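August 2019

Search this notebook Enter keywords Go

Map room, table two. Good long session on the Unard sheets and I'm writing this up while it is still fresh.

Background for anyone picking this up cold: the book we are feeding is the one-volume introduction to the Fovetus region (history, parties, trade, foreign relations, the lot), and chapter 5 is the one on how the provinces were drawn and redrawn after independence. The draft had one map for the whole period. One! For a country that moved its internal borders nearly every time the cabinet changed. So the job is a proper run of maps, one per boundary law, all on the same base so a student can flick between them and see Chung province swell and shrink.

Got through the gazetteers first. There are 11 boundary laws in the period, and 9 of them come with a schedule listing villages by district, which is a gift. The other two only say things like "the lands east of the old customs road", and for those we need the Unard survey sheets, where the customs road is drawn in beautifully and labelled at both ends. I had half expected to be guessing. Very happy.

Village list now stands at 4,000 entries after merging the duplicates. The spelling reform is the main nuisance: the same place turns up under its old name, its new name and sometimes a railway name that matches neither. I've kept all of them in separate columns. Please don't tidy these into one, we need to be able to search on whatever a reader finds in an older book.

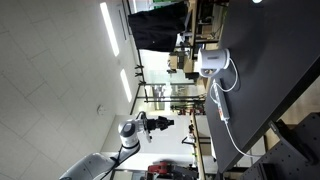
The Chung question is the bit I really wanted to get down. The draft says the northern district was handed to Chung as a reward for backing the land bill. Lovely story, and it is in all the older surveys, but the dates don't fit. The transfer is in the law before the land bill was even tabled. What does fit is the port. Fikora had just been made a customs port, the road to it ran straight through the northern district, and putting the whole road under one governor meant one set of tolls and one police force. It's a duller motive and I think a much better one. It also makes sense of the next law, where Chung loses its southern edge and there is hardly a murmur in the assembly debates. The south had no road worth arguing over.

I read those debates in July for the parties chapter and skimmed straight past this. Worth going back through with the map open beside you, it is a completely different read! Half the speeches that looked like waffle about local pride are about where the toll house will stand.

Problems:

The base map has the coast as it is now, after the harbour works at Fikora. For the early maps we need the old shoreline. Unard sheet 5 has it, but the fold goes right across the river mouth. Try the second copy.

Two villages in the schedules I can't place at all. Marked in red in the list.

Colours: current party shades clash with the province shades. Change the provinces, leave the parties alone, they match the election tables.

Next: trace the customs road, redo the caption for the Chung map, and rewrite the reward paragraph with the toll argument. Box of sheets is back on the bottom shelf, spine labels outwards.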